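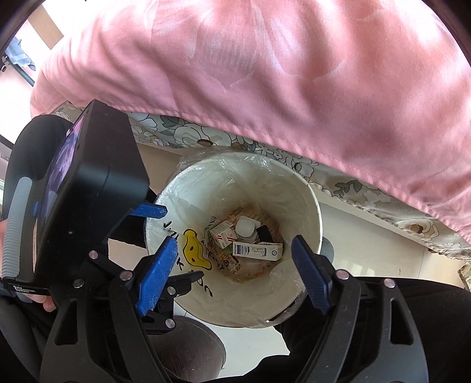

Kenholm Hand Pair: setup and care notes

This README goes with the Kenholm hand-held grippers and the recordings made with them. It covers how a pair is put together, checked before a session and kept in shape between sessions. If you only want to load the data, skip to "What is in a recording". If you have a pair on your desk right now, read the whole thing, it's short and the hardware is a joy to work on!

What you need

Two grippers, left and right. Each has two opposing arms, and each arm carries a fingertip pad and turns on metal pivot pins. You'll also want the Donati pin driver (the small one), a lint-free cloth, a soft toothbrush, a spare set of pads and a charged battery for each hand.

The pads don't have to match in shade. We have lighter and darker blue ones from different batches and they grip the same. What does matter is the texture. Once the surface feels slick under your thumb, change the pad.

Fitting pads

1. Open the arms all the way and hold them there.
2. Press the old pad off from the ridged end, never from the tip. The tip tears.
3. Brush out the seat. Dust packs in there and lifts the new pad.
4. Slide the new pad on until it stops, then close the arms slowly and look at where the tips meet.

If one tip lands ahead of the other, the pad isn't fully seated nine times out of ten. Take it off and start over before you touch any screws.

Checking the linkage

Open and close each hand 40 times with nothing between the pads. I know that sounds like a lot, but you get a feel for it fast and it takes less than two minutes. You're listening for a click and feeling for a soft spot near fully closed. A click is usually the pin at the base of the pad backing out. Give it a quarter turn with the driver and try again. Don't oil the pins! Oil creeps down onto the pads, and then you're replacing those too.

Zeroing

Power on, let the screen settle, close the arms fully and hold for 4 seconds. The opening value should read zero and stay there. Do the left hand first - the right one takes its clock from the left, and doing it the other way around gives you two recordings that drift apart.

After a session in a home

Most of our recording happens on people's floors and around their furniture, which I think is the best part of this dataset. It's also hard on the equipment. Anything involving trash, food packaging or thin plastic film leaves bits on the pads. Brush them dry first, then wipe with a damp cloth, and let them air out before they go in the case. Check the openings in the outer links for threads and hair as well. Film scraps love to sit in there and you won't feel them until the arm sticks.

What is in a recording

Each one holds video from the hand, the arm opening over time and a short text label for the task. The current release has 1,033 recordings, all made with the same Kenholm pair. Pads were swapped whenever they wore down, and the pad change log is in the folder named pads. The average recording lasts well under a minute.

Known problems

The Pesitton battery clip loosens after more than 600 insertions. A strip of tape holds it until the new clip arrives.

Recordings from early June have the left and right labels swapped in the text file. The video is fine. A fix script is in the tools folder.

Contact

Fulvio Greco, Clandasholm workshop. Send photos of worn pads, I really do like looking at them.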